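Back to paper maps, and I am not sorry

March 13, 2018

I have a new hobby and I can't shut up about it, so you all get to hear about it too. Paper maps! Specifically, planning walks on paper maps, with a pencil, on a flat surface, the way my grandparents did it. I've been at it since October and it has completely changed how I spend my weekends (and my evenings, and a fair bit of my lunch money).
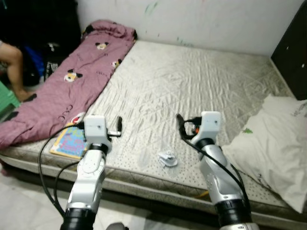
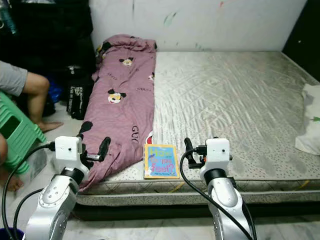 So, how it started. I was looking for a rain jacket in the big thrift store past the river and there was a crate of old folded maps next to the register, all mixed up, no prices. I pulled one out just to see what it was. It was the Ternov sheet, which covers the hills an hour north of me, and I opened it right there on top of a rack of sweaters. I have driven through those hills more times than I could tell you. I thought I knew them. And there on the map was a whole valley I had never heard of, with a mill pond and a dotted line running along the side of it for miles.

I bought the map and forgot the jacket.

What I love is how much you see at once. On my phone I'm always pinching in and out. If I zoom in far enough to see a trail, I lose the town it starts from. If I zoom out to find the town, the trail is gone. With the sheet open I can have my finger on the train station and my other hand on the ridge, and my eye just wanders between them and trips over things. A spring. A chapel. A tiny road that goes up to one single house and stops. I'd never search for any of those, but I sure want to go and look at them once I know they exist.

The first walk I planned this way was the Ternov valley, of course. I marked it in soft pencil, measured it with a piece of string (you lay the string along the route, then hold it against the scale, and it works great) and packed way too many sandwiches. The dotted line was still there on the ground for most of the way. It had washed out near the pond and I had to climb up through some brambles and come back down on the far side, and my socks were full of burrs by the end of it, and I was grinning like a kid.

Contour lines took me longer. I'm going to be fair about this, I did not get them at all for the first few weeks. I knew that close together meant steep, but I couldn't feel it. Then I did a route over Brarnum Hill, where the lines are packed so tight they almost turn into a brown smudge, and my legs explained it to me very clearly. The climb is 600 feet and most of it comes in one go. Since then I look at that kind of smudge on a map and my knees start talking. Now I draw little side views of the hills in a notebook before I go, and when I get home I check how wrong I was. Pretty wrong, usually! But getting better.

A few things I've picked up, for anyone who wants to try it:

Check the date in the corner. My oldest sheet is 40 years old and it's beautiful, but two of the footbridges on it don't exist anymore, and there's a reservoir now where it shows a farm. I use the old ones for dreaming and a new one for walking.

Fold it so the part you need is on the outside before you leave the house. Doing it in the wind is a comedy act.

Use pencil. I used a yellow highlighter once on the Nieminen sheet and it soaked right through a line of place names, and I'm still annoyed with myself.

Bring the phone anyway. Mine stays at the bottom of the bag, switched off, and I'm glad it's there. I like being a little bit lost, I don't want to be very lost.

And look at the margins. There's so much good stuff there. The legend on the Follidell map has a symbol for "notable tree." A notable tree! There are three of them on that sheet and I've now visited two. One was a gigantic old oak with a bench built all the way around it, and I sat there for an hour eating an apple. The other one was a stump, a very wide stump, and I thought it was still pretty notable.

I've got a proper plan for spring. There's an old pilgrim road that crosses four of my sheets, and when I laid the string along it I got 40 miles. I want to do it in pieces, a day at a time, coming home by bus each evening. The first section runs from the station at Nieminen over the low pass and down to the lake, and I've already penciled in a lunch stop by a waterfall. Whether there's really a waterfall there in a dry spring, I can't say. The map has a little blue tick mark and that's good enough for me.

If you have old walking maps in a drawer, get them out and open them up. And if any of you have walked the stretch between Follidell and the lake, please leave me a comment, I want to know if the ferry still runs. The timetable printed on the back of my sheet says every half hour, but it also gives the fare in coins I've never seen.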